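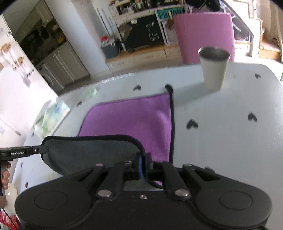 Vol. 12, p. 296

Consignment sale
By Etornam Ackah
June 27, 2023
Print | E-mail this article

A consignment sale is a sale of used household goods, clothing or toys in which the owners leave their items with an organizer and receive part of the price once the items are sold. The owner is called the consignor. Unlike a pawnshop or a thrift store, the organizer does not buy the goods and never holds title to them.

Seasonal sales usually run for two to four days in a rented hall. Permanent shops accept goods all year and set a contract period, often 60 or 90 days, after which unsold items are returned, marked down or given to charity.

Terms

The consignor's share is stated as a percentage of the selling price. Many organizers also charge an entry fee. Items are tagged with a consignor number, a size and a price, and some tags show whether the item may be sold at half price on the last day.

Linens, bedding and towels are normally accepted only if washed and free of stains. Car seats, cribs and helmets are often refused because of safety recalls.

Example

The Demissie Spring Sale, held each April, was started by Obsa Worku and Ea Baldursdóttir in a school gym with 141 tagged items. It now takes in goods from up to 500 consignors. Sellers who work a shift are admitted to a presale the evening before opening. Tags were handwritten until the sale moved to Cirkano, a barcode program that prints a statement for each seller.

Taxes

In the United States, a person who sells used belongings for less than he or she paid generally has no taxable gain, and the loss on personal items cannot be deducted. Sales tax rules differ by state.

See also: Estate sale; Flea market; Rummage sale; Swap meet

This site uses cookies to remember your settings. Accept | Learn more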